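Workshop Tips: Teaching an Arm to Clear the Table

Last updated 2022-01-13

If you have an arm on your bench and a way to drive it by hand or by remote, clearing a table is a wonderful first job to show it. I've been recording this chore in the Lillport workshop since September and I still get a kick out of it! These are the habits that have stuck.

Start with ugly objects

Skip the neat wooden blocks. Crumpled paper and kitchen foil cost next to nothing, and they make you think about how you grab things. Squash a new ball every so often, because paper that has been pinched 200 times goes soft and the arm gets used to one tired shape.

Come down slowly on foil

Foil remembers everything you do to it. Open the fingers wide before you get close, drop straight down, then close a little at a time. If you're driving by remote, turn your speed setting down for the last stretch (mine on the Nurkberg controller goes to 2 and stays there).

Give each thing some room

For early recordings, leave a clear gap so the fingers can get in around one piece without dragging the other. Once those go smoothly, push the pieces closer together and record a fresh batch. It's a whole new puzzle!

Put bins where the arm can reach them

Drive the arm over each bin with nothing in the fingers before you record a thing. You'll find out fast if an elbow bumps or a cable pulls tight.

A crumpled paper ball and a sheet of foil on a plain white table make a great setup, with a blue bin on the left end and a big beige one standing by the right.
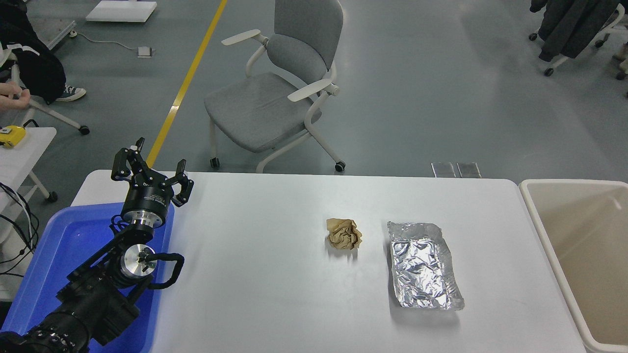
Keep your bad takes, but label them

A fumbled grab followed by a good recovery is gold. A take where you sneezed and swept the paper onto the floor, less so. I write one line per take in a Dorance notebook as I go.

Stop while you're still having fun

Tired hands teach sloppy moves. Have a snack, come back, and do one warm-up run before you hit record again.

783 shares
328 comments

Recent tips
Taming cables on a moving arm
Soft fingertips from scrap rubber
Folding towels by remote: the Nzioka method
Quick fixes for a wobbly bench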